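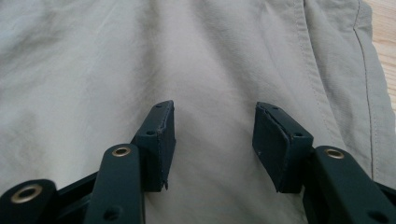 Hand tool over the beige cloth, fingertips open either side of a slightly wrinkled stretch, stitched seam off to the right.

2021-04-27

Laundry notes, folding and flattening. Orysia Bilyk on the written log, me on the tool for the first half, then we swapped.

Great session. I came in expecting to write another page about why cloth is hopeless and I'm leaving with a list of things I want to try tomorrow, so this will be a bit scattered.

The question is still the one from January: can a machine take a garment out of a heap, find out which way round it is, and fold it well enough that a person would put it in a drawer without redoing it? Our answer then was no, with a long list of excuses. Today's answer is still no for the whole chore, but I'd now say yes to a couple of the pieces, and I wouldn't have guessed which ones.

Picking up. A pinch in the middle of flat cloth works far more often than I thought it would if the fingers press down a little before they close. You get a small ridge pushed up between the pads and the ridge is what you hold. If there is already a soft crease lying across the gap, even better, the ridge is made for you. Coming in along the crease is bad. You slide down the side of it and close on air. Orysia wants this written in capitals, so: ACROSS THE CREASE.

Pressing down is where the stiffness setting comes in. At 80 the tips chatter on the table through a single layer. At 41 they glide and then bite, lovely to feel in the hand, but a thick hem levers them open. No single number is right. A person changes this without thinking as their fingers go from the leg to the waistband, and I really want to see a controller do the same.

Seams. I am now a seam enthusiast! A line of stitching is the best thing on a garment for a camera this close. It doesn't move relative to the cloth, it keeps its shape through a wrinkle, and it tells you roughly which way the panel runs. We ran the Kaushik line finder on the close-up views and it followed topstitching happily even in flat, even light. What it does badly is tell a stitched seam from a plain fold edge, and pale cloth makes that worse, everything is one color with a bit of gray in it. A fold looks softer to me. It looks like an edge to Kaushik. Two layers lying over each other next to a real seam is the nastiest case, and I think we should collect more of exactly that — pocket edges, plackets, doubled hems.

Orysia's idea, which I like a lot: don't ask the camera to decide. Pinch lightly, tug a little, look again. If the line travels with the tug and the stitches stay put in it, it's a seam. If it rolls or vanishes, it was a fold. People do this with their thumb when they're looking for the inside of a sleeve. It costs an extra second and we have plenty of seconds, the folding itself is so slow.

Where it still falls over:

Turning a leg right side out. Didn't even attempt it.

Knowing it's finished. The planner in Hurix smooths, looks, sees a wrinkle, smooths again, and makes a new wrinkle with the trailing finger. I stopped one run by hand. It needs a "good enough" and I don't know how to write one down. My own good enough depends on whether I'm folding for the drawer or a suitcase.

Two layers when you want one. This is the big one. The pinch takes whatever is there. Sometimes that's what you want (folding a leg over, take both) and sometimes it ruins the fold. Tip force alone doesn't separate the cases on thin cloth, I went through the log with Orysia and neither of us could pick them out blind.

Pads. Check both tips before every session please, edges and lower corners especially. A rough corner can snag a thread and then the release looks like a software fault. Spare pads are in the drawer marked Bravo, under the screws.

Housekeeping. Today's log is folder 301, the older towel runs stay in 2003, please don't merge them, the tip geometry is different. Cerkance sent over their fold-scoring sheet and I tried it on our results. It is strict about corners and doesn't care about wrinkles at all, the opposite of how I'd judge a pair of trousers. Useful for towels.

Would I let any of this near my own laundry? Towels and pillowcases, yes, with me in the room. Trousers, no. A helper that just gets things flat and facing the same way would already save me the dull half of the job, and that feels close enough to be exciting.

Tomorrow: tug test on seam against fold, stiffness ramp during the close instead of a fixed value, and Orysia is bringing in a fitted sheet. I asked her not to.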